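Groslow Washable Paint Sticks – Our Review After a Whole Lot of Coloring

I'd been eyeing the Groslow paint sticks ever since my friend Fiorella Messina brought a handful over for a rainy playdate. If you haven't run into paint sticks before, they look like a fat glue stick, you twist the bottom, and solid tempera paint comes up. No cups of water, no brushes left to dry stiff in the sink, no apron if you're feeling brave. I was feeling brave!

We bought the set of 12 in September and it has been on our art shelf ever since, so this is a review from a family that has really used the things (my youngest would use them on the dog if I let her).

First, the color. It goes on thick and creamy, much closer to poster paint than to crayon. The blues and the red are gorgeous. The yellow is good on white paper and pretty hopeless on anything darker, and the brown is a bit muddy, but what brown isn't? There's a white too, and I thought it would be a waste of a stick until we tried it on black construction paper – snowy trees, a moon, a very large polar bear. It's now the shortest one in the box.

Drying time is where they beat regular tempera by a mile. A thin layer is dry in 2 minutes or so on plain drawing paper. If your kid likes to go over and over the same spot (mine does) it stays tacky a good while longer, and you'll want to keep those pages apart. I stacked two of them once and had to peel a rainbow off a castle.

Now, the washable part. It came off hands with soap and off our table with a damp rag. Cotton T-shirts came clean in a normal cold wash, except for the purple, which needed a second go and a little dish soap. I did not get it out of the grout by the back door. I've made my peace with that.

What I don't love is the caps. They're the push-on kind and they're tight, so the four-year-old hands them to me one after another, and then she doesn't push them back on until they click. A stick that sits out overnight gets a dry skin on top. You can scribble it off on scrap paper, but you're losing paint each time. Also, if you twist up too much and press hard, the paint snaps right off. We've lost a big chunk of green that way. Show them to twist just a tiny bit!

I tried the Zanetti ones too, to be fair. Those are skinnier, nicer for an 8-year-old who wants to draw an eyebrow, and the caps are easier. The color is weaker though, and they feel waxy to me. For big, bold, whole-arm painting I'd go with the Groslow every time. For details, we just let the paint dry and draw over it with markers – this works so well, and it's become my kids' favorite way to finish a picture.

Would I buy them again? Yep, I already have a second box hidden behind the cereal. Four and a half stars from me, and the missing half is for those caps.

Next up I'm trying the Laltau watercolor pads, so if you've used them, leave me a comment and tell me whether the paper buckles.
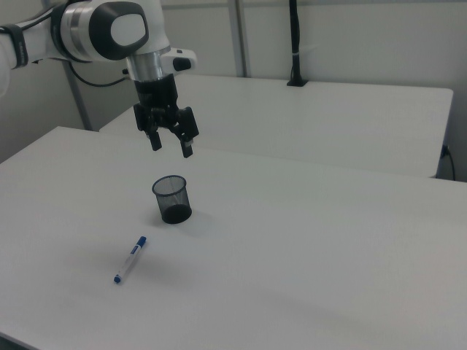 A mesh pen cup and a white marker with blue ends.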